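Plaid on Big Furniture – speaker notes
Devance Textile Evening, 25-minute slot, slides on the clicker 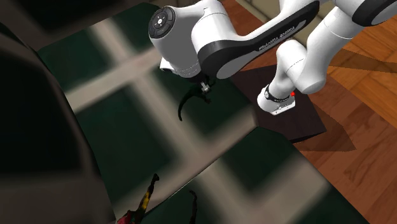 Slide 1: A large sofa in plaid.

Wait for people to sit down. Say hi, say how happy I am to be talking about checks for a whole evening (I really am!).

Start with the question I get most: isn't plaid too much for a sofa? Ask for a show of hands, who has one at home? Who grew up with one? There's always a story, so let two people tell theirs.

Slide 2: What makes a plaid. Stripes going one way, stripes going the other, and a new color wherever they cross. Pass the Tera swatches around now, front row first. Get them to hold a swatch at arm's length and then right up to the nose – the colors mix from far away and split apart up close. I love this bit, don't rush it.

Slide 3: Repeat size. A small check on a big piece turns into a gray haze from across the room. A big check on a dining chair gets chopped up before you've seen it once. Hold up the paper templates, small one first.

Slide 4: Matching. Lines should run down the back, over the seat cushion and down the front without a jog. Start cutting from the center of the back and work outward. Yes, it eats fabric. Buy extra! Mention the Gunawardena order, where we laid out the whole thing on the floor before a single cut and it still took us until 9 at night.

Slide 5: The Radari sample books. 347 plaids in the old book, 345 in the new one. Somebody will ask which 2 went missing, and I still don't know. My favorite is number 227, a mossy green with a thin mustard line. Read out the color names, they're wonderful.

Slide 6: What to put with it. Plain rug, plain curtains, or go all in with a second check at a very different size. Florals work too if they share one color with the plaid. Skip the velvet story if we're past 7:30.

Questions. Swatches back in the blue box please – we were short after the December talk.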